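9 April 2018

Barometer at the Strand station down 4 hPa since breakfast, wind backing to the south-west. Gauge emptied at nine and reset. Eino Sjöberg wants the Brodudmont rainfall record retyped before July, all 842 pages, and I have finished 59.
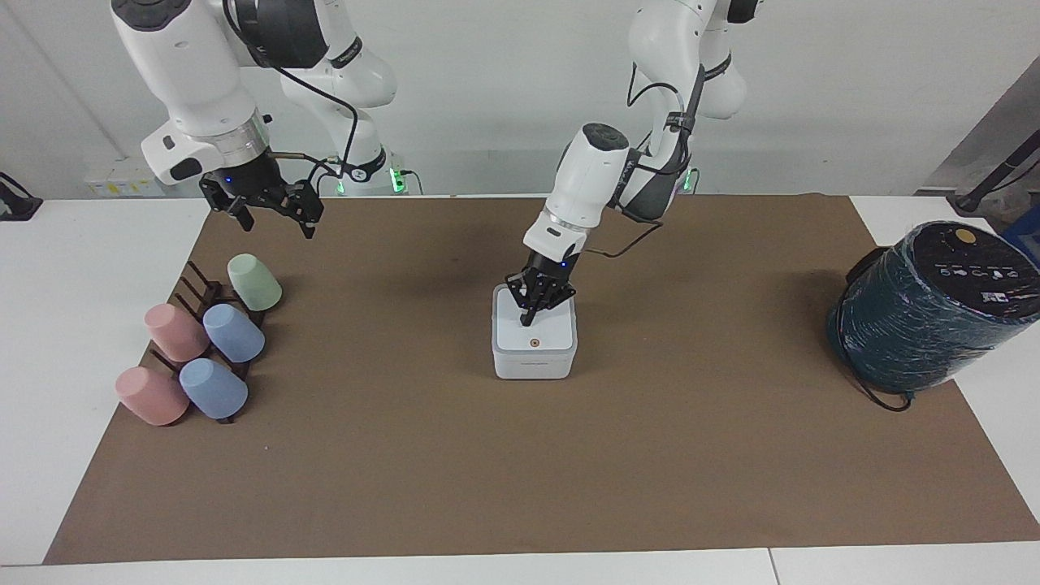
The older pages give totals in inches and need converting by hand. Ink is faint on the worst of them, so I want a plain matt ground under the sheets — brown paper like that mat, laid over a white tabletop and left to cover most of it, would do. Faint creases do not matter. Ordered a roll this afternoon. Rain from six, steady.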